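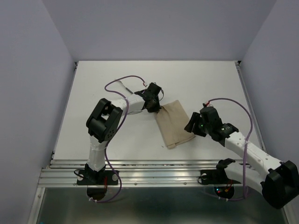
베이지색 천

료타가 가게를 넘기고 떠난 뒤로 내가 제일 많이 한 일이 뭐냐면, 천을 접는 일이다. 빵도 아니고 커피도 아니고 천! 손님상에 올리는 베이지색 천 말이다. 젬마 언니는 반으로 접고 또 반으로 접으면 끝이라는데, 내가 접으면 꼭 한쪽 귀퉁이가 삐죽 나온다. 네스마는 그걸 보고 귀 달린 빵 같다고 했다. (칭찬은 아니었다.)

하얀 탁자 앞에 앉아 있으면 별생각이 다 난다. 메라다우에서 살던 때, 할머니도 이런 색 천으로 빵을 싸 두셨다. 열일곱 살, 아니 17이라고 숫자로 써야 더 어려 보이는 그 나이에 나는 그 천을 몰래 들고 나가 시장에서 2,000에 팔려고 했다. 고네임 상점 아저씨가 한참 만지작거리더니 1,000을 부르길래 그냥 도로 들고 왔는데, 할머니는 벌써 문 앞에 서 계셨다. 혼날 줄 알았지. 그런데 할머니는 천을 받아 탁자에 펴고 손바닥으로 쓱쓱 밀더니 나보고 접어 보라고 하셨다.

그날도 엉망이었다. 접으라니까 나는 돌돌 말아 버렸고, 한쪽은 쭈글쭈글 뭉쳐서 무슨 만두 꼭지처럼 됐다.

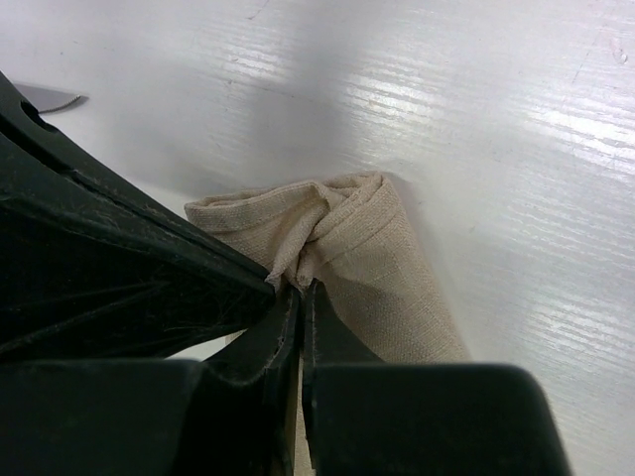 할머니는 그걸 풀지도 않고 그대로 빵 바구니 옆에 두셨다. 저녁 먹으러 온 사마흐 이모가 이건 뭐냐고 묻자 할머니가 그러셨다. "얘가 만든 새."

새라니. 아무리 봐도 새는 아니었는데, 이모는 진지하게 고개를 끄덕이더니 부리가 예쁘다고 했다. 나는 그 뒤로 일부러 더 이상하게 말았다. 물고기도 만들고 구두도 만들고, 이름을 못 붙인 것도 꽤 된다.

"너 또 말고 있지?"

젬마 언니 목소리에 고개를 들었다. 언니가 앞치마에 손을 닦으며 내 앞에 섰다. 나는 얼른 천을 펴려다가, 에라 모르겠다 싶어서 그냥 두었다.

"새예요."

언니는 허리를 숙이고 한참을 보았다.

"머리가 어느 쪽인데?"

뾰족한 쪽이라고 했더니 언니는 의자를 끌어다 앉으며 천 하나를 더 달라고 했다.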